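Notes on two-dial microwaves, for anyone who has only used the kind with buttons. Upper knob on mine is the big one, with small print in an arc around it. Lower knob is a separate setting. Read your own manual for which is which.

Before use I open the door fully and look at three things: the turntable, the hub under the middle of it, the latches. The glass should sit level on its support. If it rocks, lift it off and seat it again.

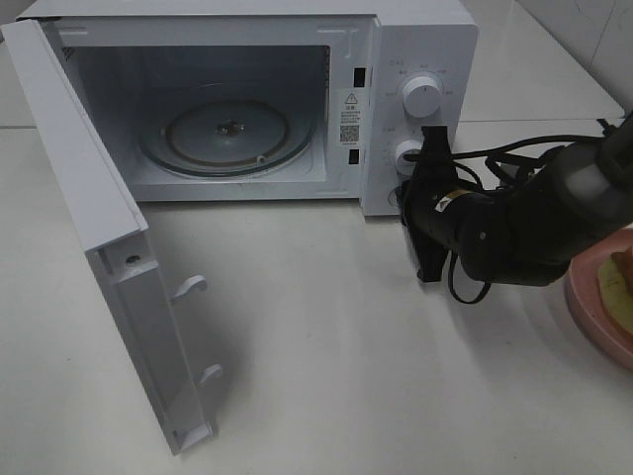

Two hooks on the door, two slots in the body. Wipe the hooks with a damp cloth, then dry them. Do not poke anything into the slots. If a hook is cracked, stop using the oven.

Shazia Naqvi asked about mechanical timers. Mine is poor at short settings. I turn it well past the mark and come back to it, which takes up the slack in the spring.

Bread is the hard case. It goes tough if overheated, and a filled sandwich warms unevenly. Short bursts, medium power, rest between bursts. I check the middle, not the crust.

Plate matters too. Mine has a raised rim and clears the cavity wall when it turns. Measure yours before buying a set. The Lerdale ones I ordered in April were too wide and went back.
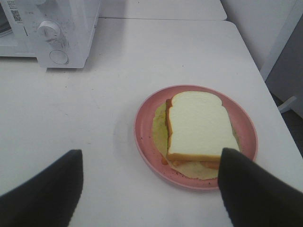 Sandwich on the pink plate, next to the oven.

Crumbs next. I wipe the counter and the control panel in the same pass. Damp cloth only, no spray near the knobs.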